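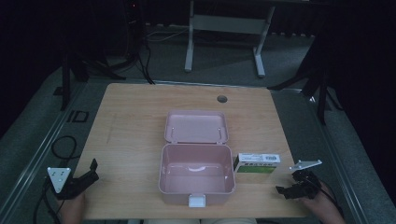

Photo: Fistwood

Pevari hinged storage box, pink

The maker calls this one "the last box you'll ever buy". We've stocked Pevari since February and wouldn't go that far. It's a plastic box with a lid that folds right back and stays attached, handy if you lose lids.

The colour is listed as Uma Rose. It's pink. The grey version is on back order from Dewulf, our distributor, and we've stopped guessing when it will arrive.

Pevari claims the hinge is good for 60 years - we'd like to see the test. The written warranty covers 2, and you'll need your receipt.

Hand wash only. Not airtight, whatever the catalogue says, so keep your flour elsewhere.

Returns: 30 days, unused
Limit 2 per customer at the sale price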